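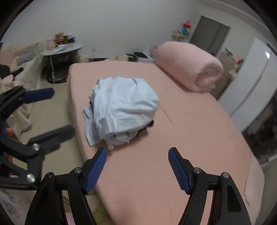 The bed as folding table, with the blanket rolled up at the far end

Folding kids' clothes on the bed or somewhere else?

davnisbet
Started Friday, February 5, 2021

We moved into the Lopes Street apartment with one big bed, one sofa and a wardrobe that is already full. All the clean laundry gets put on the sofa and then moved to the bed to be folded. I roll the blanket up first so the sheet is clear. It works, but the pile on the sofa never goes away completely and I end up sorting the same clothes again at night.

There are still moving boxes next to the wardrobe, so a folding table won't fit. Does anyone else fold on the bed and have a system that holds up? Most of it is small stuff, one toddler and one baby.

wichai_s
I fold on the bed. The main thing is to make it first. Fitted sheet pulled tight, blanket out of the way, nothing else on it. If the sheet is loose the little shirts slide into the wrinkles and you lose your stacks. I do all the tops, then all the bottoms, and carry each stack to the drawer before starting the next.

taylak
Disagree with folding on the bed at all. Every time I did that the baby needed something, I left it, and at bedtime the whole lot went back on the chair. I bought a Nulano drying rack with a flat shelf on top and fold there standing up. My back is better too.

davnisbet
A rack would have to go where the side table is, and the side table is where everything from our pockets ends up. I could clear it, I suppose. It's small and round though, so not much use for folding.
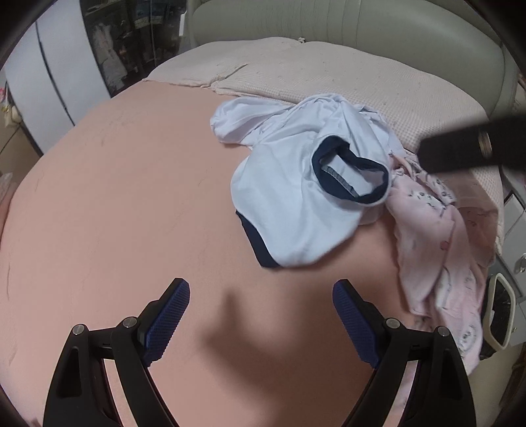
The baby things are what slow me down. Bodysuits with the wide neck never lie flat, and anything printed all over I have to turn twice to find the front. Do you fold those in half or in thirds?

wichai_s
Thirds, then in half. Snap them first or the bottom flaps come open in the drawer.

mahuika_t
I don't fold baby clothes. I have 3 Gretora bins, one for tops, one for bottoms and one for sleepwear, and it all goes in flat or not flat. They outgrow it by March anyway. Saves me an hour a week.

taylak
That's fine until you need the one clean white shirt and it's at the bottom.

mahuika_t
Then I dig for it. Still faster than folding 60 pieces.

wekesa_m
I wrote up how we do it in our one-bedroom for the Drultden residents' page. Pasting it here because the link needs a login. 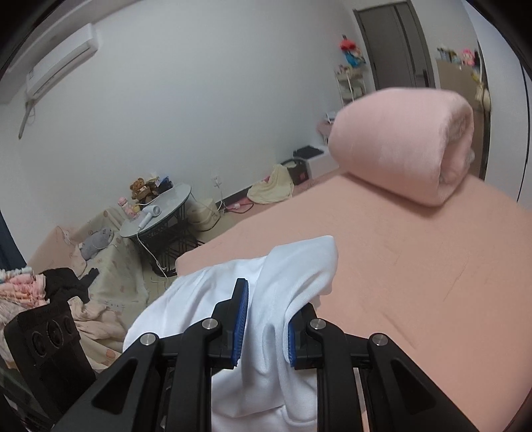
2 min read

Start with the white things. They show lint from a colored sheet, so shake them out and put them away before the rest comes over. Hold each piece at the hem, let it hang, then lay it down face first. Adult clothes stay on the sofa until the kids' pile is finished. Blankets go last, and they get rolled, because a rolled blanket can stay at the end of the bed and still leave you most of the mattress.

Soft toys don't count as laundry. If one is on the sofa, leave it there.

davnisbet
Thanks, I do the adult clothes first and maybe that's the problem. I'll try it in your order this week. Still not sure about bins, but I might do it for socks.

mahuika_t
Socks are where I started.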